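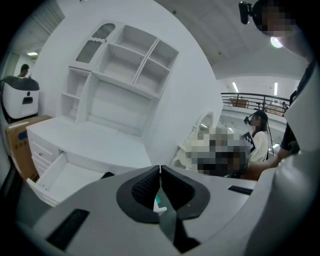
The hutch desk deserves a better reputation than it has. For a decade the advice on small home offices has been to buy a flat top on four legs and put shelves on the wall. I think the advice is wrong for anyone who rents, and weak for most people who own.

Wall shelves need studs, anchors and permission. A hutch needs none of these. Its load goes down through the desk, and it leaves with you when the lease ends. My own unit, a Dundier, has been through three moves and the only damage is a chipped rear corner.

The usual complaint is that open compartments collect clutter. They do when they are all the same size. A stepped layout, with a tall space in the middle and small cubbies to one side, sorts things by height before you have made any decision. Binders will fit in one place only. Envelopes look silly anywhere but the small cubbies. Virgilio Macapagal, who fitted out the reading rooms at Tarar, used to say that a shelf should refuse most of what is offered to it, and I agree.

I would add two rules. Keep one cabinet with a frosted door for whatever is ugly, such as chargers and spare ink. Keep the bottom drawer empty until you have worked at the desk for a month, then fill it with what has been piling up on the floor.

Screw holes in the side panels bother some buyers, and Nindstead sells colour-matched caps at 19 cents each. I have never fitted them. Holes are useful if a shelf has to be shifted later.

The printer should stay off the desktop. It takes up space that is better used for writing, and it shakes the hutch when it runs.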